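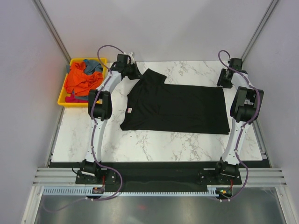
Black tee, folded roughly in half the long way. Sleeves still have opinions.

Okay, laundry thread, because three of you asked how I got my T-shirts down to one drawer and I promised I'd write it up before the end of March. Get a drink, I go on a bit.

Some background first. I own a lot of black T-shirts. Work shirts, sleep shirts, the ones I paint in, the one from the Hasness reunion that I will wear until it dissolves. For years they lived in a heap at the bottom of the closet and I'd pull one out every morning and hope for the best.

Then my friend Anjani Ginting came to stay and offered to help me put away the wash, bless her, and she stopped at the second shirt and said, very kindly, "Do you want me to show you how my aunt does it?" I did. I really did!

So, step one. Lay the shirt flat on something big and smooth. A bed will do, but a bed gives under your hands and the wrinkles just move over to the other side. A table is so much nicer. I like having the long side of the shirt run along the long side of the table so there's room for the whole body.

Step two – fold it in half lengthwise, sleeve on top of sleeve. This is where I used to rush. Match the shoulders first, then the hem, and only then run your palm down the middle. If you start at the hem the collar end bunches up every single time and you'll be chasing it all the way to the neck.

Dark fabric is the hard part, by the way. You can't see the creases on a black shirt the way you can on a striped one. I go by feel and I look for the care label. Once I know where the label is I know where the side seam is, and everything else sort of falls into place from there.

Step three is the sleeves. Fold them back over the body so you've got one long rectangle with no wings. If a sleeve sticks up, pick up just the tip, give it a little tug outward, and lay it down again. No slapping it. (I slapped it for a good 30 years.)

Somebody in the replies is going to say "just roll them," so hello in advance to Getachew Negussie, who has rolled every garment he's owned since we shared the apartment in Pollorbridge. Your shirts look like burritos, Getachew, and I love you.

Now the basket situation, which is what really made the difference for me. I keep a low yellow bin on the back corner of the table and everything waiting its turn goes in there. Low sides matter more than I would have guessed. With my old tall hamper I'd be digging around up to the elbow and pulling out half the load to get one sock.

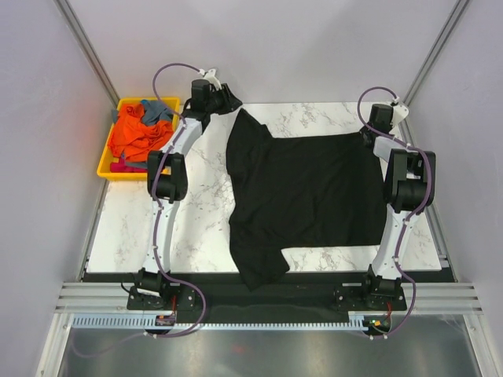
I do the black things together and leave the colored stuff for the end. It's partly about lint, and partly that by the time I get to something bright orange I've had enough of squinting at dark cotton and it cheers me up.

Big shirts get a little extra patience. When one is spread out sideways and a sleeve wants to slide off the front of the table, bring the sleeve back up before you fold anything. The weight of it will pull the whole shirt crooked while you're busy smoothing the other end. Ask me how many times I refolded the Bakik one.

Last fold: take your long rectangle, bring the hem up to just short of the collar, then fold that in half again, or in thirds if your drawer is shallow. Mine is shallow. It should stand up on its edge by itself. If it flops, it wants one more fold.

Then file them in the drawer upright so you can see every shirt at once. With all black ones you're mostly seeing black, I grant you, so I keep the good ones on the left and the paint ones on the right – a system that has held up beautifully except for one dinner at Ismail where I sat down and found primer on my shoulder.

I still put on a podcast for it and I still leave the socks for another evening. Fitted sheets I am saving for 2027.

If you've got a trick for long sleeves on slippery fabric, please tell me, I have two of those and they're both back on the closet floor.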